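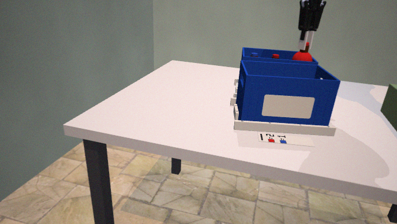

*Figure 1. Open-topped storage bins on a table, with a blank label panel on the nearer one.*

**Stock Records and Shelf Labelling, Unit 4 handout**
Tutor: Giorgia Palumbo

Read this before the session and bring your copy of the stock card exercise from Unit 3.

## Why labels come first

A store can be clean, well lit and properly shelved and still lose stock every week. Most of the losses we look at on this course are paper losses. The goods are in the building, but the record says they are somewhere else. A label ties the physical place to the line in the record, so it has to be written before goods go in.

## What goes on a label

At our level a bin label carries:

- the location code
- the item code
- a short description in everyday words
- the unit of issue (each, box, metre)

Leave the quantity off. It changes with every issue and belongs on the stock card. Suppliers' names are also left off, as the same item may come from two firms over a year.

## Location codes

We use a three-figure code. The first figure is the bay, the second is the shelf counted from the floor, and the third is the position counted from the left. Location 701 is therefore bay 7, floor level, position 1. Floor level is always 0.

Item codes have four figures and tell you nothing about location. In the Braltcombe case, item 2153 (hinge, brass, small) was moved twice and kept its code both times. Only the location on the card was altered.

## The Braltcombe case

Braltcombe ran a joinery store with 2000 item lines. Nilton Chambi took over the records in August and checked 100 lines against the shelves. The main fault he found was overflow stock. When a bin was full, staff put the extra in the nearest spare bin and meant to label it later.

His rule was simple. Any overflow bin gets its own location code, and both codes go on the card. Duván Taipe, who ran the issue counter, asked for the overflow code to be written in pencil so it could be rubbed out when the bin was cleared. This was agreed.

## Before next session

1. Read the Zukbridge stock cards in your pack.
2. Mark every card that has no unit of issue.
3. Write a label for each item on page 2 of the pack.

Hand in the labels to Réjean Thibodeau at the start of the session. Late work goes in the tray outside the office.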